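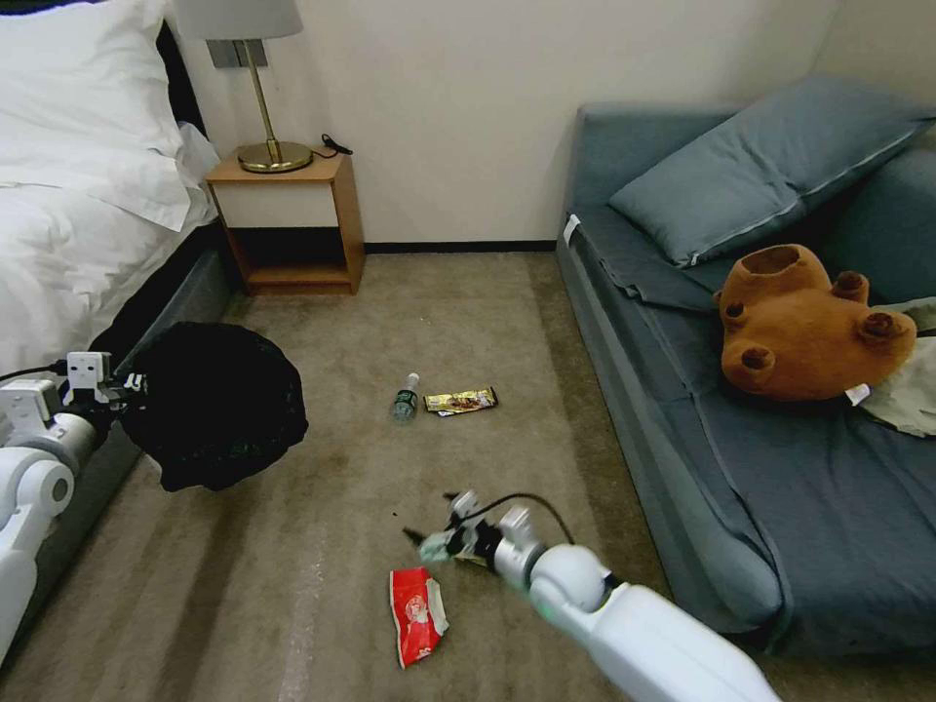

Tuva Strömberg pregunta si basta con aspirar la moqueta antes de aplicar el quitamanchas o si hay que humedecerla primero. Basta con aspirar. El agua previa diluye el producto y empuja la mancha hacia la base.

Tiempo de lectura: 4 min

Eliminar manchas de café y té en moqueta de dormitorio

Material: aspirador, paños blancos de algodón, pulverizador, detergente neutro sin blanqueante, vinagre blanco, agua destilada.

1. Prueba previa. Aplicar unas gotas de la solución en una zona oculta. Esperar diez minutos y presionar con un paño blanco. Si hay transferencia de color, no continuar.

2. Solución A. Mezclar 200 ml de agua tibia con 2 ml de detergente neutro. Pulverizar del borde hacia el centro. No frotar: el frotado abre el pelo y la marca queda aunque desaparezca el color.

3. Absorción. Presionar con un paño seco y cambiar de cara hasta que salga limpio.

4. Solución B, para el tanino residual. Una parte de vinagre y dos de agua. Dejar actuar cinco minutos y absorber. No usar en lana sin repetir el paso 1.

5. Aclarado. Agua destilada, 40 ml como máximo por mancha del tamaño de una mano. El exceso moja el dorso y provoca cercos.

6. Secado. Cubrir con un paño doblado y un peso plano durante la noche. Peinar el pelo a contrapelo y aspirar.

Si el cerco reaparece, repetir solo los pasos 5 y 6. En moqueta con dorso de yute, reducir el agua a la mitad.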